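3.2 What the Padthorpe listeners told me

I went into this part of the study thinking fans would split neatly over a band's change of sound. Older ones would hate the synths, younger ones would shrug. Well, that fell apart pretty fast! I played two versions of the same Furnival song (the 2-guitar demo and the album cut) to 14 people in Padthorpe, and then just let them talk. Pauline Pickering sat in and took notes, so I could keep my mind on the music.

Most of them liked the album cut better, including a man who'd owned every Furnival record since the first and had grumbled all the way through the intro. What they missed was the drummer – he's buried under the programmed beat until the last chorus, and they noticed.
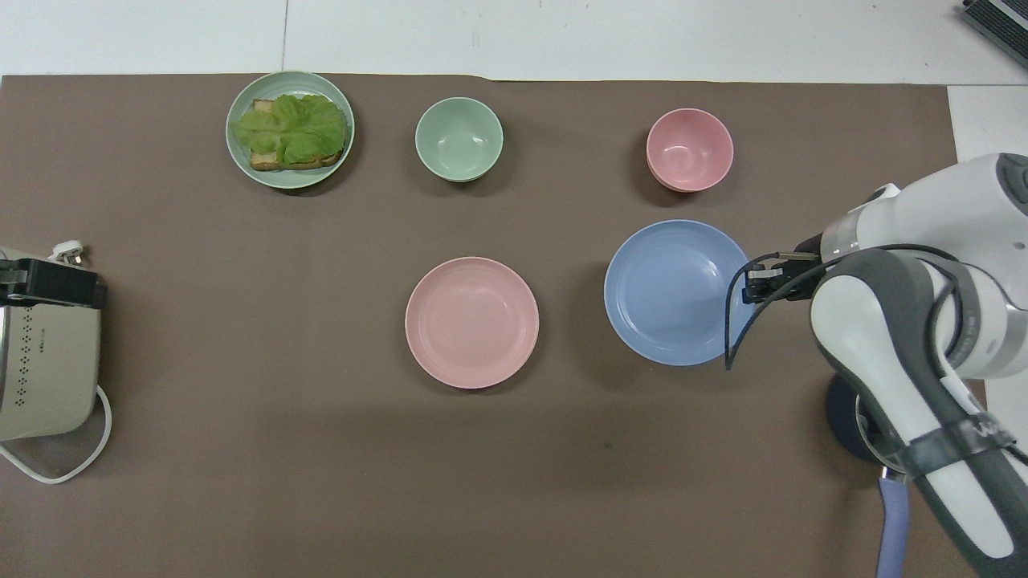

Figure 2. Lunch plate, Padthorpe.

I got curious about that drummer thing, so I went back to the 715 fan letters from the Trotden archive that I talk about in Section 2. In 70 of them the writer complains about a new record, and the word that keeps popping up is "live." People wanted to hear a band in a room (one letter, about the Brikthorpe shows, says it in capital letters). I don't think that makes them stuck in the past. They'll follow a rock group into some pretty odd places as long as they can still hear who's playing – and that's the idea I test in Section 4.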